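The company that sold us the arm was called Floltska, and the man they sent with it wore new boots. Kinnear, who ran the plant for Gondance, gathered us by the vending machine and read from a card. The arm would take the dull parts of the job. We would be freed up. I had stripped dead computers for eleven years and had never asked anybody to free me.

"Freed up for what?" said Donnie MacAulay.

Kinnear looked at his card, but the card had stopped.

They bolted it down in September. My title changed from technician to cell partner and my pay stayed where it was. The work was the same towers we'd always had, office machines from banks and school districts, side panel off, drives out, memory out, board out, down to the bare shell. Only now I stood next to it with a tablet and tapped when it wanted tapping. It wanted tapping a lot. Every time it met a cable it hadn't been told about, it stopped and waited for me like a kid at a crosswalk.
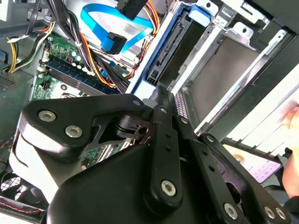
The gripper inside the case, by the wires and the blue drive tray.

I could pull a drive in the time it took the thing to make up its mind. You pinch the tab, you feel it give, you slide. My hands knew that and I couldn't have told you how they knew, which was a problem, as telling was now my job. The man in the boots had a form for it. "Describe the force," it said. I wrote "enough." He sent it back.

So I tried harder. I wrote that you go easy on old plastic. I wrote that a tight bundle of wires will push your hand where it wants to, and you let it, then you come back. Donnie read it over my shoulder.

"You know what you're doing there," he said.

"Filling out a form."

"You're training your replacement, and you're spelling everything right."

Donnie had been on the line longer than me and he had the numbers by heart. Before the arm, four of us did 1520 towers in a good month. Kinnear's slide promised 3000 with three. It didn't say which three, and he moved off that slide pretty quick. 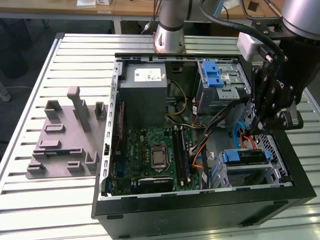 By winter we were still short of the old number. Kinnear called it the learning period. He never said who was supposed to be learning. Donnie took the hint before it was given and went to work for his brother-in-law, hanging drywall – no tablet, bad knees. That made three of us. The slide had been right about one thing.

I got my own visit from the man in the boots after that. The boots were scuffed by now and I liked him a little better. He said my notes were the best in the region. He wanted to know if I'd go over to the Ikico site for a while and write up what those people did.

"What do they get out of it?" I asked.

"They get freed up," he said, and he had the decency to look at the floor.

I told him I'd think about it. Then the tablet buzzed. The arm had stopped over a tower with its fingers hanging open, waiting on me, and I went over and tapped.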